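Laimutė Tamošiūnaitė
Thread on what I learned selling off my aunt's household stuff online this July. I had never sold anything bigger than a lamp. Long one.

1/
My aunt moved from a three-bedroom house in Brostton to a one-bedroom apartment in Skenitz. She took what she wanted. The rest was left to me to sell, give away or haul.

2/
I asked the consignment place in Drornness first. They take half, they don't pick up, and they only wanted the china cabinet. I said yes to the cabinet and listed everything else myself.

3/
Price. Look up what the same thing sold for, if the site lets you see that. Asking prices tell you very little. There was a dresser like hers listed at 900 for what looked like a year. Hers went for 335 and the buyer was happy to get it.

4/
Wipe everything down before you list it. A dry microfiber cloth first, then a slightly damp one, then dry again. I skipped this on the first few things and got messages asking if the marks came off.
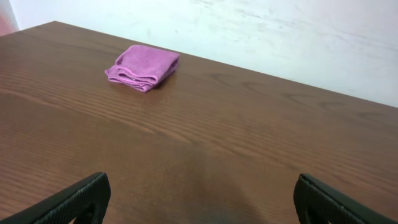 5/
Measurements. Put them in the first line of the listing. Length, width, height, and the height of the underside if it's a table, because people want to know if their chairs with arms will fit. Once I did this the questions dropped by more than half.

6/
Say what is wrong with it. Sticky drawer, wobbly leg, ring from a coffee cup. I put the flaws right after the measurements. Two people thanked me for it and one still tried to knock the price down at the door over a scratch I had listed.

7/
On haggling at the door: I said the price was the price in the message and waited. He paid. If he hadn't, there was a second person on the list. Always keep a second person on the list.

8/
Holding things. I don't anymore. I held a bookcase for a woman for five days and she stopped answering. Now it's whoever can come first with the money.

9/
Wood grain is hard to judge on a phone. People asked me "is it more red or more yellow" over and over. Daylight helps, no flash, and stand so the window isn't bouncing off the top. I still ended up telling people medium brown and leaving it there.
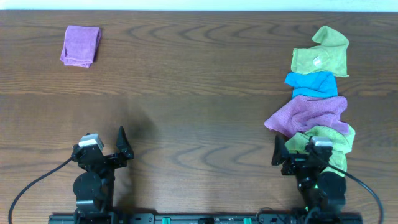 Pickup times are the other thing that ate my evenings. I started giving two windows, Saturday morning or after 6 on a weeknight, and that was it. Anyone who needed a different time could pass.

10/
For the heavy pieces I told buyers to bring a second person. Put it in the listing and again in the message with the address. The man who came alone for the sofa had to drive home and come back with his brother.

11/
What didn't sell: the encyclopedias, a treadmill, most of the glassware. A neighbor of hers, Chaiyaporn, took the glassware for his sister's restaurant. The treadmill went to the curb with a note saying it works and was gone by dinner.

12/
Total came to 3,720 after the consignment cut. It paid for the movers and most of her new mattress. It took almost the whole month of evenings.

13/
Someone asked if I'd do it again. For family, yes. I'd start with the big furniture though, so there's room to walk around while you deal with the small stuff.

14/
Still have one box of extension cords if anyone near Brostton wants them. Free, message me.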